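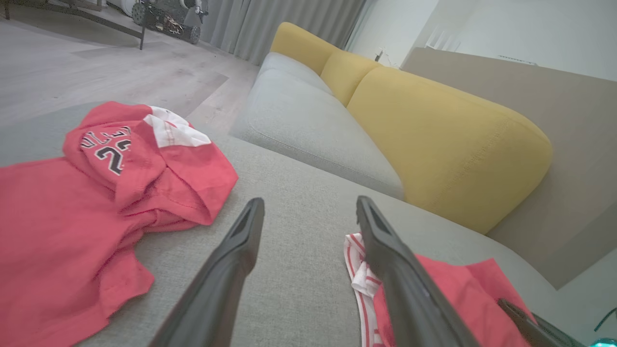 Alina Husar wrote in to ask why the spring budget puts fingers ahead of a second arm, when the arm is the thing we always say we are short of. Her question is a fair one, and most of this page is an answer to it.

Clistcombe Home Handling - Gallery and Equipment Plan
Updated 7/4/19

Clothes on a sofa, gray upholstery, wrist camera view. One finger is down on the red garment with the striped white trim and the other is just above the seat fabric, with the hooded sweatshirt off to the left.

The gallery covers the work we are buying for over the next year. Laundry on soft furniture comes first in the plan, ahead of dishes and shelves. Prices are what we were quoted, before tax and shipping.

Fingers

We have $1,250 set aside for replacement fingers and tips. The plan is to order from Nedelcu, who will cut a softer tip to our drawing. A spare pair in the standard shape is $89, and we want one on the shelf before the custom order goes in. Thick cotton and narrow trim do not ask for the same tip, and a seat cushion gives when you push on it, so the tips will be tried on upholstery before we pay for the full run.

Traian Ilie would like the tips to be swappable without tools. That is on the drawing as an option. If it adds more than a week to delivery we will leave it off.

Wrist camera

No purchase this year. The view is close and the fingers take up a good part of it, but they are what we need to see. A wider lens was priced and dropped. We would sooner put the money into a second mounting bracket and a proper cable clip, both of which come out of the small parts line.

Second arm

Kikis quoted $1,373 a month to lease, with a minimum term we did not like. Amedeo Vitale asked them for a shorter one and they have not come back to us. Buying outright is off the table until the Miro project closes in May and we know what is left over. So the arm has not been cancelled. It sits behind the fingers because the fingers are needed whichever arm we end up with.

Furniture and clothing

Sofas, rugs and curtains stay as they are. Clothing is cheap and comes from thrift stores. Safta Cozma keeps the list and asks that anyone buying for it look for hoods, waistbands and contrasting trim, and go easy on plain T-shirts, which we have plenty of. Two garments in nearly the same color are worth having in any batch.

Still open

Whether service visits should be paid by the visit or by the year. Relu Nedelcu prefers by the visit for the first year, and the draft budget is written that way.

Whether the spare fingers count as equipment or supplies. It changes which form we use and nothing else.

Comments on the plan can go to Safta before the order is placed. Alina's note has been added to the file with the Kikis quote.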